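Why does dry pasta keep for so long?

Fresh bread goes mouldy in a few days. A packet of dry pasta can sit on a shelf for a year or more. The reason is water.

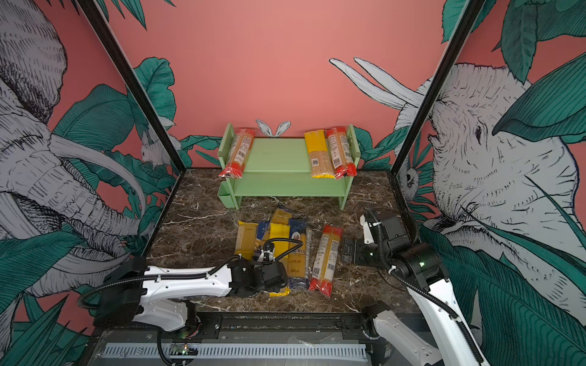
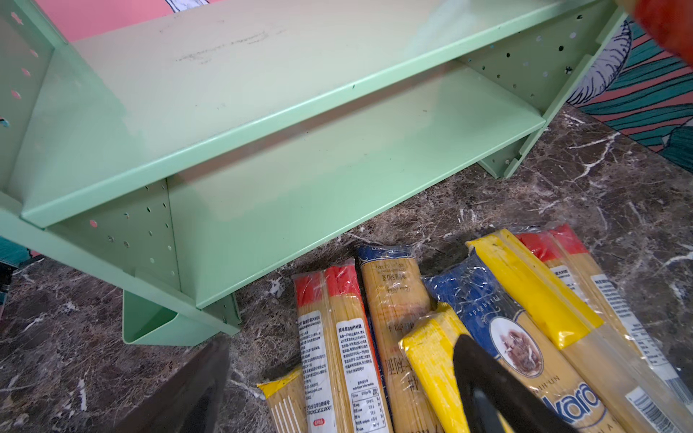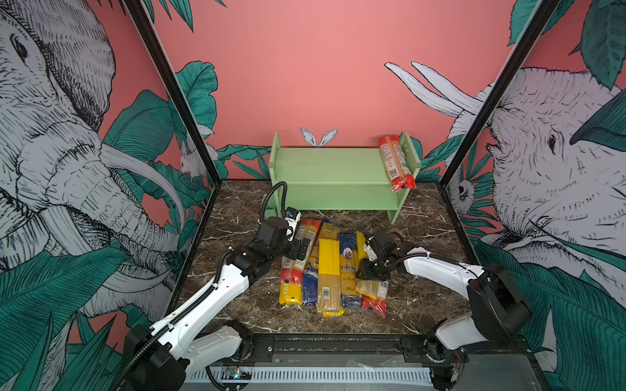
Dry pasta in packets (all three pictures) and a pale green shelf (all three).

Mould and bacteria are tiny living things. They need water to grow. Pasta dough is made from ground wheat and water, so when it is new it is soft and damp. Before it is packed, it is dried slowly in warm air. If it dries too fast, the outside shrinks before the inside and the pasta cracks.

Try the sum used at the Schmieder mill in Jatley. To make 1,000 grams of dry pasta, the mill starts with a heavier lump of damp dough. The difference in weight is the water that has gone into the air.

The packet has a job too. It keeps out damp air and insects. Once it is open, move the pasta to a jar with a tight lid.

Boiling puts water back. The pasta swells and turns soft, and mould can grow on it again. Cooked pasta must go in the fridge.

Word list
Bacteria: living things too small to see without a microscope.
Mould: a furry growth on old food.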